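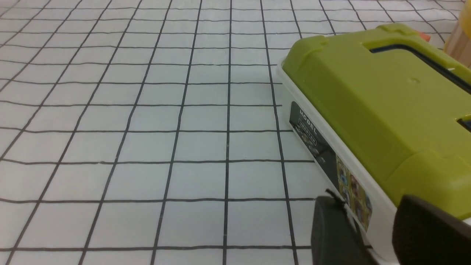
Does the lid stay on when you pick it up by the top? A reader asked that after my January post on the Tveit storage box, and the answer is yes, with up to 80 ounces inside. Past that I would carry it from underneath.

## Tveit box, lime green lid, white base

I bought mine at Zallar in Drustthorpe and have used it for craft supplies. It is plastic, longer than it is wide, and the lid has raised ridges along the edges of the top. They make a decent grip. They also mean a second box sits a little crooked on it, so I don't stack them.

The long slot in the lid works as a handle. It's fine for my hand, tight with gloves on. Dust settles in it and needs a damp cloth now and then.

The white base is glossy. Marker wiped off mine with dish soap. A scratch from scissors did not come out.

I had a Julell box before this one. The Julell held more (223 glue sticks, if that means anything to you) but the lid cracked in its first winter. The Tveit has no cracks so far.

**Good:** easy to find on a shelf, lid fits well, cleans up fast.

**Bad:** poor for stacking, base scratches.

Four out of five. I'd buy a second one in the same size.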